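Udum working group: minutes, June

Home › Projects › Udum › Minutes

Chair: Maureen Tindall
Apologies: none

1. Previous minutes
Agreed without changes.

2. Supplier record transfer
The trial load from Drelik into Udum was run with 600 records. 586 loaded at the first attempt. The remainder failed on the tax code field, where Drelik allows a blank and Udum does not. Toltetti will supply a default value. The load will be repeated before the warehouse ledger is touched.

3. User licences
87 named users are set up. Payroll asked for read-only access to purchase orders. Agreed, subject to the role being tested in Lu first.

4. Batch size
The overnight posting job stops when a batch goes over 400 lines. The limit is set in the connector and can't be changed from the admin screen. Toltetti to confirm whether a patch is planned. Until then, finance will split batches by cost centre.

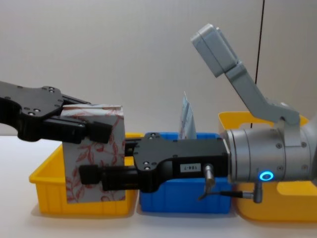
Page last changed: June, 14:20

5. Month-end close
Both systems stay open for one more close. Differences go on the shared log with the journal number.

6. Actions
MT: send the failed records to Toltetti.
Toltetti: default tax code; reply on batch limit.

Meeting closed 11:35.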